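Bench notebook, suture practice, January

Started at 8 with the Wellthorpe pads, and I'm so happy with them that I'm writing this before lunch. The old Yau pads were fine for learning how to hold a needle, but they tore if you so much as looked at them sideways. The new ones have some give! You push, the surface dimples, and then the point goes through with a little pop that feels much closer to the real thing.

Pad batch is 471, the paler of the two we ordered. Batch 609 is still in its bag on the top shelf, please leave it there until I've finished comparing.

Thread is the Totholm braid again. It keeps its shape a bit after it comes off the card, so I now pull it straight between two fingers and let it rest while I set up. Much less curling at the tail. Tyson Gauthier told me to do this back in the fall and I didn't listen. Sorry, Tyson, you were right.

Main thing I wanted to work on was the needle angle. I've had a bad habit of going in flat and scooping, and then the bite ends up shallow on the far side.
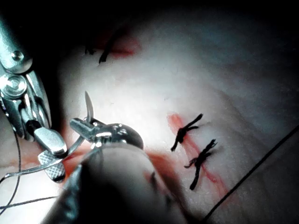 Going in steep and letting the curve do the work is so much nicer. The trick for me is to turn the wrist and keep the arm quiet. As soon as I start pushing forward, the needle wants to roll over in the jaws and I lose the arc. Grip it a bit back from the middle, turn, wait, then pick up the point on the other side by following the same curve out. No tugging.

Knots: first throw double, then singles, alternating direction. I like how these sit. Tails want to be shorter, mine keep getting caught up in the next stitch. Four throws feels right with this braid, any fewer and I don't trust it.

To do:
Try the same row on 609 and write down how the surface feels
Ask Skusarari if they sell the next needle size down
Cut thread shorter before starting, I always take too much
Wipe the pad between rows, it gets shiny and hard to read under the light

Back at it after lunch, left-handed this time. Wish me luck!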